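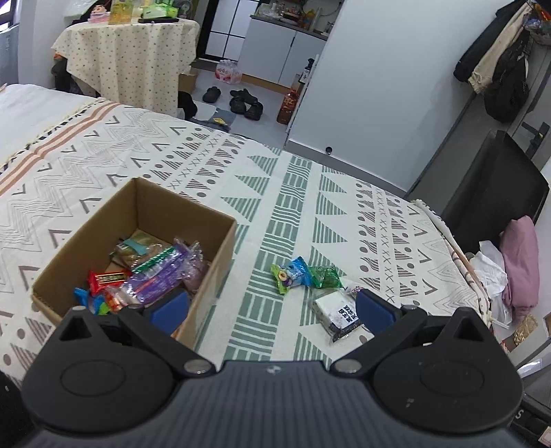

Skundale Reader Support
Ticket 503: Chapters out of order in The Mosum Lantern (book 2)
Status: Resolved
Opened by: Zlata Boiko
Assigned to: Hryhorii Sydorenko

Zlata Boiko
I borrowed The Mosum Lantern through the Justell app and the story stops making sense partway through. At the end of chapter 11 the Bondarchuk sisters are locked in the grain store with the ferryman. Chapter 12 opens with them already at their aunt's house, and the ferryman is dead. Chapter 13 goes back to the grain store and they get out through the roof. I read on for a bit in case it was a flashback but it isn't written like one. Tablet is up to date. I have deleted the book and downloaded it again, same result.

Hryhorii Sydorenko
Thanks Zlata. Could you tell me which edition you have? It's on the copyright page, under the publisher's address. Please also check whether the page count at the bottom of the screen says 277.

Zlata Boiko
It says revised edition, November 2020. Page count is 277.

Hryhorii Sydorenko
Checked against our print copy. In print, the grain store escape is chapter 12 and the aunt's house is chapter 13. Your file has them swapped, and the chapter headings have been renumbered to match the wrong order, so the contents page looks fine. The first edition file is correct. Passed to Roksolana Pylypenko in catalogue.

Roksolana Pylypenko
Reproduced on 3 devices. The fault is in the file the publisher supplied, so clearing the app cache won't help. I have pulled the revised edition from lending and put the first edition back in its place. Replacement file requested.

Zlata Boiko
Will I lose my place and my notes?

Roksolana Pylypenko
Your place, yes. Notes are saved to your account and can be exported from the Notes menu, but they won't line up with the new file.

Roksolana Pylypenko
Replacement received and loaded. Chapters 12 and 13 are in the print order. The letter from the aunt, which was missing its last paragraph in the old file, is now complete as well.

Zlata Boiko
Downloaded it and read both chapters. All good now. The ferryman's death is a lot sadder in the right order.

Hryhorii Sydorenko
Loan extended by two weeks. Closing.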